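Kitchen water, part two

The hardness at our tap in Hosalton measures 325 mg/l as calcium carbonate, which the supplier files under 'very hard'. I had put off fitting a softener until September, when the second kettle element failed.

The unit is a Fliltel with a 10 litre resin bed. Sabine Gerlach set the regeneration for 2 a.m. and left the bypass valve closed. Salt use so far is lower than the manual predicts – I suspect the meter, and will check it against the mains reading, currently 2289. 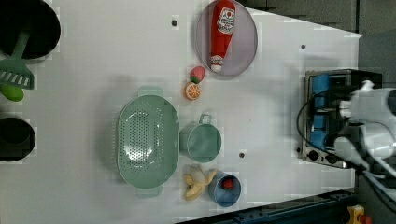
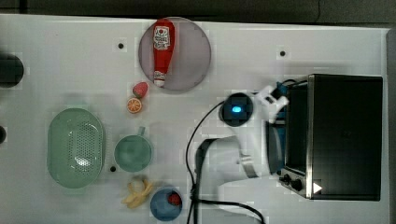 Ketchup bottle on the plate, strawberry and orange just below it.

One tap stays on the unsoftened supply for drinking. This meant a second run of 15 mm pipe behind the units and a new tee upstream of the softener. The old stopcock weeps slightly when half open, so it is now either fully open or shut.

Scale on the shower head has stopped building up. The existing deposit in the hot water cylinder is another matter – I have not drained it yet, and the drain cock is seized.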